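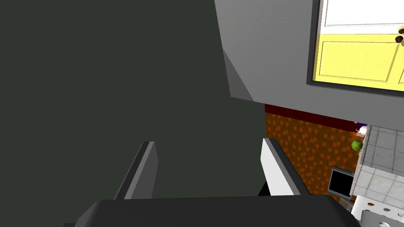 Two-colour kitchens, then, and whether you regret them. I've been meaning to answer this since the question came up, as we finished ours in November and I have Opinions. The colour we argued over longest was a pale yellow, the same sort of thing as the upper cabinet door up in the corner there, with the recessed inset and the white panel over the top of it. Next to grey walls it reads as buttery and calm. Next to our old cream tiles it read as a nicotine stain, so please look at your tiles before you fall in love with anything.

Anyway, quoting the original so I don't wander off the topic (I will wander off the topic):

> Hi all, new to the list. We've bought a weatherboard place in
> Vatville, kitchen is original and tired but the cupboards are
> solid timber and the layout works. Quote to replace the lot was
> eye-watering. Has anyone painted theirs and been happy with it
> a few years on? Worried about chipping round the handles, and
> whether doors with a recessed bit in the middle are a pain to
> do. Also is it mad to have the uppers one colour and the bottoms
> another? Partner says it'll look like we ran out of paint.

Welcome! Not mad at all, and tell your partner half the street is doing it.

I've painted two kitchens now. The first was the unit in Undano, which we did in a hurry before the tenants came in, and I made every mistake going. The second is the one we live in and I'm still pleased with it every morning when I put the kettle on.

On chipping: it's nearly all in the prep. At Undano I gave the doors a wipe with dish soap, a lazy once-over with the sandpaper and straight on with the topcoat. It started lifting beside the stove within the year and I was touching it up with a kid's paintbrush whenever we had an inspection. This time I used sugar soap, rinsed it, then rinsed it again when I saw what came off on the cloth (fifteen years of somebody's chops, by the look of it). Then a proper sand and a coat of bonding primer. I used the Peltine one, the water-based version, and it stuck to everything including my good jeans. I left it overnight even though the tin says you can recoat the same afternoon.

Recessed doors are slower but I wouldn't call them a pain. Do the groove and the inset with a small angled brush, then roll the flat bits with a foam roller while the brushed bits are still workable, and tip off lightly along the grain. What gets you is paint pooling in the bottom corners of the recess. Go back five minutes later and look, then go back again. I lay mine flat on tins in the carport and even then I had two with little dried drips in them, which I've decided are character. You'll also get every leaf and midge in the neighbourhood, so pick a still day if you can.

Number your doors! Bit of masking tape inside the hinge hole with a number on it, and the same number inside the cupboard. I know they all look the same size. They are not all the same size. Hinges as well - put each set in its own sandwich bag.

Cost, seeing you mentioned the quote. I budgeted 500 dollars and spent 800, and that's with borrowing the sander from my brother-in-law. The paint wasn't the killer, it was the handles. I'd picked out some lovely brass ones from Carrilho and then sat down and added it up, 96 dollars before postage for just the drawers, and by then I'd already filled the old holes so there was no going back. If you like your existing handles, or can live with new ones on the same hole spacing, you'll save yourself a lot of filling and swearing.

Two colours: darker on the bottom is what most people go for and it does hide the scuffs from shoes and dog. We have a deep green below and the yellow above. I'd do it again, but I'd buy sample pots of both and paint them on big bits of card, one above the other, and leave them up for a week. Our green looked gorgeous in the shop and almost black at night under the warm globes. I got used to it, and then I changed the globes.

One thing I'd argue with from an earlier thread is the advice to do the cupboard insides too. I did one, the one with the plates in it, and it took as long as four doors and I've never once noticed it since. Line the shelves and move on with your life.

Curing time is the other big one. It'll feel dry the next day but it stays soft for weeks, so no scrubbing, no tea towels slung over the doors, and stick those little clear bumpers on the corners before you close anything. We lost a chunk of paint off the pantry because I forgot the bumpers and it glued itself to the frame in the heat.

Happy to send you the colour names off-list, they're written on the lids in the shed. Does anybody know if the Peltine topcoat comes in a lower sheen? Mine's the satin and it shows every fingerprint near the fridge, and I'm thinking of doing the laundry next.

Cheers from a very yellow kitchen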